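Workshop notebook, club bench
December, started 7:40 in the morning

Finally got the good putters out of the rack and onto the bench! Sabine Wendt dropped off hers and the three the juniors share, so with mine and the loaner that makes 6, and all of them want loft and lie checked before the winter fourballs start. I have been looking forward to this for weeks. Putters get ignored. People will argue half an evening over a driver shaft and then putt all season with a head that sits toe-up.

Started with the loaner, the old Veketti blade. Loft came out at 5 degrees, which is a lot for our greens in summer but maybe fine right now while they're shaggy and slow. Left it alone. I rolled a dozen balls on the carpet strip and it hops a little off the face before it settles down, and you can hear it too, a kind of double tick. Lovely sound, bad putt.

Sabine's is the Larnuner mallet. Loft 4, lie a bit flat for her. She stands quite close to the ball and her hands ride high, so the heel was coming off the ground. Bent it upright in two small goes with the brass bar. Small goes!! The neck on these is softer than it looks and I don't want another one like last winter (see the page with the coffee ring). Checked it again after it had sat for a bit and it hadn't crept back.

Regripped it while I was there. She wanted the fat pistol one and it needed an extra wrap of tape under the lower hand to sit flush. Solvent was nearly gone, only just enough. Order more, and order the bigger can this time.

Junior putters: all cut down from adult ones by somebody with a hacksaw and a lot of confidence. Shafts not square at the butt on two of them. Trimmed, deburred, plugged. What surprised me is how light they feel at the head once the shaft is shorter. Put lead tape on the sole of the first one, and it went from twitchy to really smooth, I mean a completely different club. I ended up standing there holing three-footers into a mug for much longer than I meant to. Did the second one the same way. Third one has a sole that's too rounded for tape to hold, so try it in the cavity behind the face, or leave it until Birgit has had a look.

Birgit Rieger came by mid-morning with the stimp readings from the practice green and a box of balls out of the pond. We got talking about whether pond balls are any use for the roll tests. Her view is that a ball that's been under since spring is softer and will read short. Mine is that it doesn't matter so long as we use the same balls for every putter. Then we floated a bunch of them in salt water to find the heavy side, which was great fun and got the bench completely soaked. A few of them rolled over to the same side every single time, no matter how we spun them! Marked those with a dot and put them in the bad bucket. The rest go in the test tray.

Roll test, same ramp, same notch, carpet strip brushed between runs:

Veketti blade, as found: wanders left at the end
Sabine's Larnuner, after bending: dead straight, best of the lot
Junior 1, with tape: straight, a touch short
Junior 2, with tape: straight
Junior 3, no tape: all over the place
Mine: don't want to talk about it

Note on the ramp, the test above is a test of carpet and ball as much as of putter, as Birgit pointed out (twice). We need some way to swing the actual head the same each time. She's keen on a pendulum off the door frame with a clamp for the grip. I think it would work if the pivot is stiff enough. There's a bearing from the old Prerkia trolley in the parts drawer that might be just the thing, the wheel is cracked but the hub spins beautifully. Sketch is on the back of the stimp sheet. I'd love to get this built before the fourball draw goes up.

Swing weights, for the record: mine came out heavy, Sabine's fine. The scale needs its zero set every time the heater cycles, or so it seems. Put the scale further from the heater and see.

The Lukáč wedges in the corner with the tag on are waiting on ferrules, please don't borrow them. Locker 102 has the spare brass bar if somebody needs to bend something while I'm out.

Next time:
pendulum, first try
junior 3, weight in the cavity
solvent, tape, ferrules
measure mine again, properly, and be brave about it
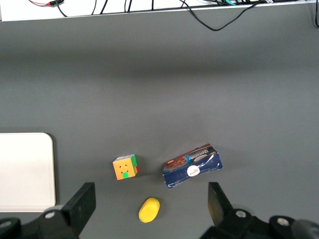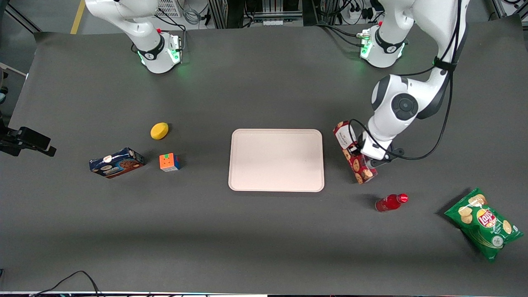
Gray tabletop, two views.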